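Reusable Tableware in the Prurthorpe Dining Hall

1. Background
The hall used 1,177 disposable place settings in August. Our group asked whether washable sets would cut waste without slowing the lunch line. Each place would get an oval tray in blue.

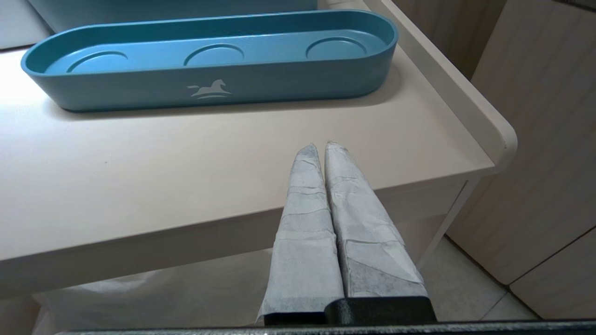
2. Method
We surveyed 352 diners over 2 weeks. Kyung-tae Yeom timed the line at noon and weighed the trash afterward.

Chopsticks were kept together in a white bin, with a long tray of white tableware beside it.
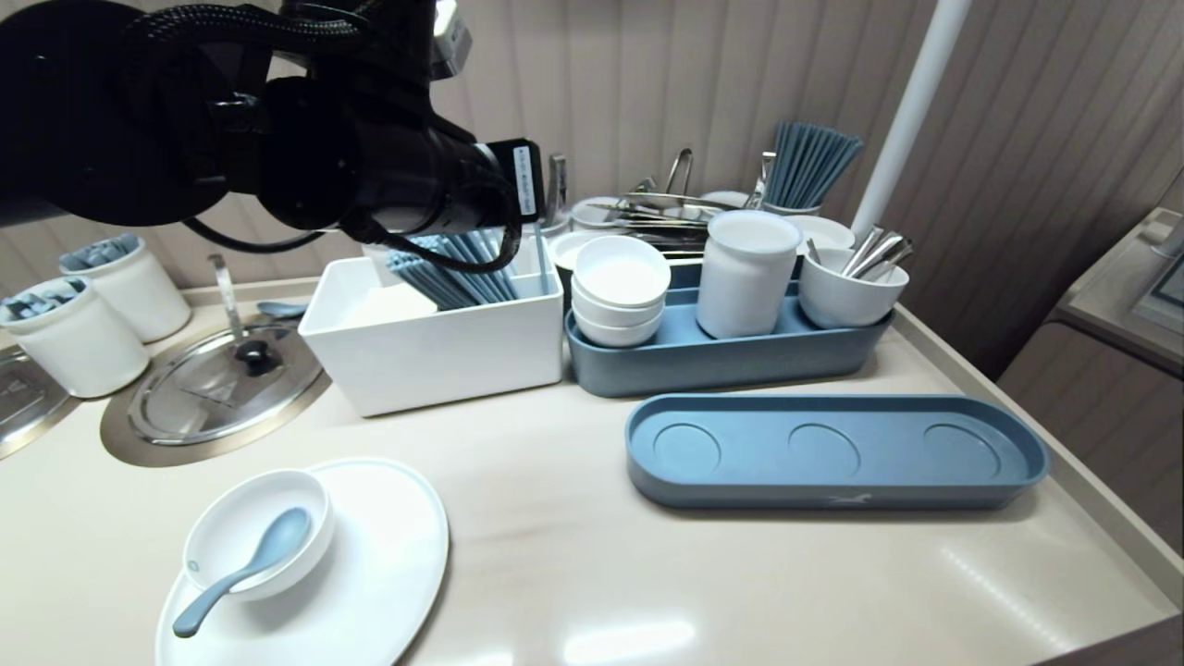

Lunch took around 5 minutes longer on the first day – mostly at the return window. Later days were close to normal.

Contact: Wumwood Student Projects | Back to top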